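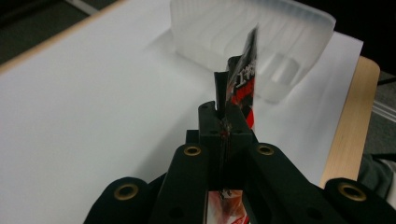
When a company asks me how many robot arms it should buy, I ask how many hours its people will have for them. Usually the budget has no line for this.

At Harnmont, where I plan equipment purchases, we made the same mistake. We spent 75 percent of the first year's money on arms. The hand-held grippers, the spare fingers and the wages of the people using them had to share what was left. By March we had two people for work that needed five, and the arms stood waiting.

My colleague Kaj Bergmann wanted to cut the hand work further. I disagree with him. Packing small snack packets looks like a cheap task, but each kind of wrapper bends differently, and somebody must spend time with it. A hand-held gripper lets us learn this before we sign for a big machine — and a mistake at that stage costs us little.

My proposal for next year is simple. Keep 60 percent for people and small tools, and buy the arms 18 months later. The supplier will complain. I think we can live with that.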